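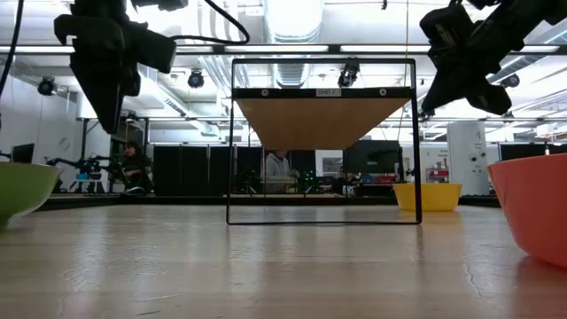 Wudthorpe housewares firm Groveo will start selling its small countertop shelf in December, the company said on Sunday. The shelf is meant for kitchens with little cupboard space and is sold with a set of bowls in different colors.

The unit has a thin black metal frame with a wooden board across the top. Groveo says it can stand on a table or counter without being fixed to the wall. The first run will be 3000 units, made at the Azevedo workshop on the edge of town.

"People kept telling us they had nowhere to put their everyday bowls," said Nhàn Đào, who leads product design at Groveo. "They wanted them out where they could reach them – on the counter, close to the stove."

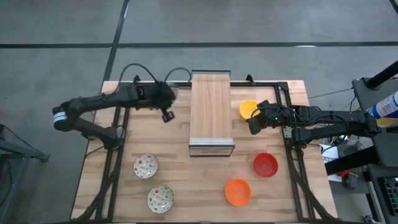 The Groveo shelf on a wood table with five bowls.

An early version of the shelf went to 134 households in the spring. Several asked for a lower price, and Groveo dropped a planned second board as a result. Replacement boards will be sold separately.

The set will cost $29 and will be stocked first by Clasia, which has ordered 240 for its Wudthorpe store. Other stores will get theirs after the new year. Customers who took part in the spring trial can keep the shelf they were given – or trade it in for the new one at no charge.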